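Sileo Student Robotics Forum
Board: Manipulation projects
Thread: Sim env for the Baltard course project, letterbox padding and camera placement

serpil_y
Posts: 60

We are in the second half of the Baltard manipulation course and our team picked the kitchen tidying task. The policy takes a single wrist-side camera view plus joint state and outputs end effector deltas. Training is behavior cloning on teleop demos recorded in sim, and evaluation is also in sim, so there is no transfer problem to worry about yet.

Current numbers: 60 demos, 20 evaluation episodes per checkpoint, 5 successes on the best one. The failures are mostly the same. The arm goes to the correct object, stops short, and closes on nothing. I would like opinions on the observation side before we record more data. The renderer output is wide, and the encoder wants a square, so we pad top and bottom with black. A sample observation is attached.
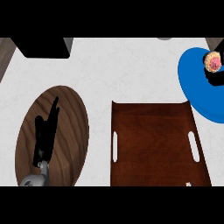

Padding was my decision and Obinna, my teammate, does not agree with it. My reasoning is that a squeeze to square distorts object shape, and a center crop throws away the sides, where we already lose things. The blue plate with the donut runs past the right edge even with the full width kept, and the cream-colored object near the lower right of the tray is mostly below the visible strip. A crop would take the donut too in a lot of episodes. The cost is that a large part of the input is constant black and the encoder spends patches on it.

Questions:
1. Does anyone have a comparison of pad versus squeeze for a frozen encoder?
2. Is one camera enough for this?

obinna_o

Teammate here. My position, for the record: squeeze it. The camera is fixed relative to the arm base, the distortion is the same in every sample, and the network does not care whether a plate is round or an ellipse. With padding we pay for tokens that carry nothing. I measured the inference time and it is the same in both cases, obviously, but the effective resolution on the gripper is lower with padding.

quintero_r

Obinna is correct if the encoder is trained or fine-tuned. If it is frozen and was pretrained on natural images, the aspect ratio matters more than people expect. We ran both in March for the Banden club entry. Frozen encoder, squeeze was worse. Unfrozen, no difference we could separate from seed noise. I do not have the logs anymore so take it as an anecdote.

Separate point. Look at where your gripper is. It is black, and it covers the center of the cutting board. Whatever is under the fingers at the moment of closing is not in your observation. Stopping short and closing on nothing is what I would expect from a policy that has lost the contact region.

serpil_y

Encoder is frozen. We do not have the GPU hours to unfreeze it.

The occlusion is a fair point. The joint state includes finger opening, which I assumed would compensate.

quintero_r

Finger opening tells the policy it missed after it missed. It does not help with the approach.

nhan_t

Add a second camera. The course env supports up to three, it is a list in the scene config. Our team uses one from the side and one overhead. Sync is free in sim so there is no reason to stay with one.

You will have to re-render the demos. If you logged full sim state and not only images, replay the states with the new camera and write new observations. Do not replay the actions, because the contact solver drifts and some of the episodes will end up somewhere else.

obinna_o

We logged state at 20 Hz. Physics runs faster than that but for rendering it should be enough.

nhan_t

It is enough. Set state, forward, render, do not step.

amna_talpur

I disagree with adding cameras as the first move. 5 out of 20 with one failure type can just as well be an action problem. "Stops short and closes" is a classic result of pauses in teleop. The operator approaches, hesitates above the object while lining up, then closes. With a single-step policy those hesitation samples have near-zero deltas and similar images, and the network learns to sit there until it drifts into the close command.

Check this before touching the images: plot delta norm over time for a few demos. If you see a flat section before every close, filter it out or predict chunks.

quintero_r

Both can be true. I would still fix the view. Chunking over an occluded contact region gives you a longer blind segment.

amna_talpur

The operator had to pick up the object too. Serpil, what did the operator see while recording? If it was the same camera and they succeeded, then the information is in there.

serpil_y

The operator used the free viewer and could orbit. So no, it was not the same camera.

amna_talpur

Then I withdraw half of it. The demos were made with information the policy does not have. Add the camera. Plot the deltas anyway.

rajput_lab_ta

TA for the course. A few notes on rules, as other teams will read this.

Extra cameras are allowed. They must be fixed in the world or attached to the arm. A camera that tracks the target object is not allowed, that is ground truth through the back door, and one team has already asked.

Padding, cropping and squeezing are all allowed. State the choice in the report.

Evaluation uses object poses you have not seen. If your placement range lets plates and trays overlap the way the plate overlaps the corner of the tray in the posted observation, keep it, the evaluation range does the same.

Final checkpoints are due 2022-07-03. No extensions on the compute queue.

obinna_o

Plotted the deltas. There is a flat section before the close in most demos, so Amna's guess was right too. Filtering by norm threshold removed it, with the close command kept. I left the image side alone for this run so we change one thing at a time.

Result with filtering only: 9 successes, same 20 evaluation seeds.

amna_talpur

What are the remaining failures?

obinna_o

Mostly lateral misses. Fingers come down next to the object.

quintero_r

That one is the view.

serpil_y

Re-rendering with an overhead camera now. State replay works as Nhàn described, with one problem: the first 5 steps of each episode have the objects slightly above the counter because they are still settling. I am dropping those steps.

Padding stays on the original camera. The overhead one I am rendering square from the start, so the argument does not apply to it.

obinna_o

It applies to the other half of the input. I will run the squeeze version on my own queue slot and post the number.

nhan_t

Use the same seed for both or we will be back here discussing noise.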